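Changing the ribbon on a Pasell 14 portable

These steps apply to the Pasell 14 and the later Kedard-badged machines. The Hutchins desk model uses a different spool and is covered separately.

You will need a 13 mm ribbon on Plammont spools (part 841), a soft brush and a cloth. Allow 60 minutes the first time.

1. Remove the cover

Set the carriage to the middle and lock it. Press both side catches and lift the cover straight up. Wear old clothes – ribbon ink does not wash out of cotton or denim.

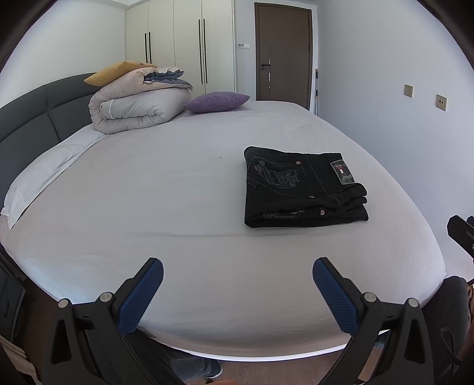
2. Note the ribbon path

Before touching anything, check which way the ribbon leaves each spool. On machines with serial numbers below 910 it leaves from the back; on all others, from the front.

3. Take out the old ribbon

Wind it all on to one spool by hand. Lift both spools off their posts and slip the ribbon out of the vibrator. Brush any lint out of the spool cups. Do not oil the posts.

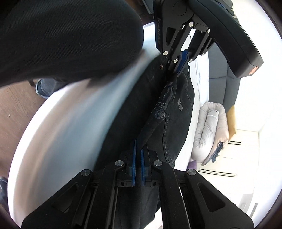
4. Fit the new ribbon

Drop the full spool on the left post and turn it until the pin drops into its hole. Hook the free end to the empty spool, with the eyelet just outside the reversing fork. Thread the ribbon behind both guides, black half uppermost.

5. Test

Type two full lines. If the ribbon does not advance, check that both spools are fully seated.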